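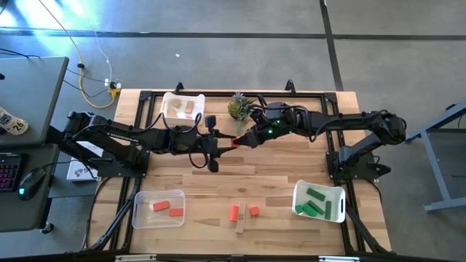
Two arms meet over a small red-orange block.

14 Shares 3 Comments

Walel Makers' Fair: visitor FAQ

When do the doors open?
At 10 a.m. in the Marikar building. The last entry is at 4 p.m.

Do I need a ticket?
Yes. We sell 900 for the day, and 400 of those are held for sale at the door. Under 17s get in free with an adult.

Where can I park?
Use the Mirnisley lot — the entrance is on the north side. The first 2 hours are free. Street parking near the hall is for residents only.

Can I bring my dog?
Service dogs only.

Is there food?
The café sells soup, sandwiches and coffee. You can bring your own lunch and eat it in the courtyard.

Can I get a refund?
Up to the day before the fair. After that you can pass your ticket to someone else — no name change needed.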